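Print this page
E-mail this page

ASTSIDE TENANTS' ASSOCIATION
Minutes of the general meeting, 2019-05-06

Present: Maureen Wragg (chair), Reece Whiteley (minutes), and 30 members, one of whom had come for the yoga class and was too polite to leave.

1. Minutes of the last meeting

Approved, after the word "shouted" was changed to "stated" in two places at the request of the person who had shouted.

2. Laundry room

The left-hand dryer still takes quarters and gives back nothing, including heat. Clegg, who hold the service contract, have been out twice and both times found it in good working order. Maureen Wragg offered to send them a bag of her wet towels as evidence. Agreed that she should write a letter first.

The sign-up sheet was discussed at length. Several members feel that a name written in pencil can't hold a Saturday morning slot against a name written in pen. The chair ruled that a name is a name. There was some muttering from the pencil side, who had won and did not seem to know it.

3. Bicycles in the stairwell

The fire inspector's letter was read aloud. It is short and it uses the word "forthwith." All bikes are to be out of the north stairwell by the end of the month. The rack in the courtyard holds fewer bikes than the building owns, and a second one was priced from the Fasent catalog at $1,103 with delivery. A silence followed. Reece Whiteley asked whether that was for one rack. It was for one rack.
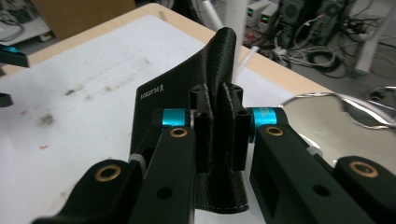

Maureen Wragg said she had lived at Astside long enough to remember when people chained their bikes to the railings and the sky did not fall. It was pointed out that the railings did, the winter before last. She accepted this, and asked that the minutes show the railings were already loose.

Motion to get two more quotes before spending anything. Carried, with three against, all of them bike owners.

4. Courtyard tree

The tree is either dying or late. Opinion was split along the same lines as last year. A member who used to work at a garden center scratched the bark with her thumbnail before the meeting and reported green underneath. A member who has never worked at a garden center said that proves nothing. Decision put off until July, by which time the tree should have made up its own mind.

5. Noise

Quiet hours remain 10 p.m. to 7 a.m. The resident on the third floor with the accordion was present and spoke well in his own defense. He has agreed to stop at nine and to learn a second tune. The downstairs neighbor thanked him for the first part and asked how long the second would take.

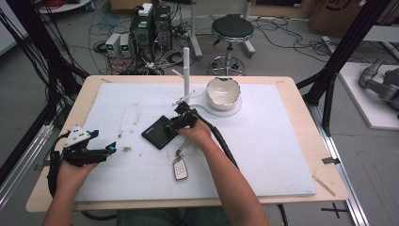 6. Summer potluck

To be held in the courtyard, tree or no tree. Last year there were nine potato salads and no forks. A sheet will go up by the mailboxes, and people are asked to read what is already on it before adding to it. Totska have offered the use of a tent again. It was noted that the tent came with no instructions last time and took about two hours to put up – longer than it stayed up. Accepted with thanks.

7. Any other business

A casserole dish with a blue lid has been in the lobby since the winter. Anyone missing one should speak to Reece Whiteley, who has started using it.

A question on who picks the lobby paint was ruled out of order, then discussed for a quarter of an hour. No decision was made. The walls stay beige.

Action items

Maureen Wragg: letter to Clegg about the dryer.
Reece Whiteley: bike rack quotes, potluck sheet, forks.
All bike owners: see the inspector's letter, and the word in it.

Meeting closed at 9:10 p.m.

Print this page
E-mail this page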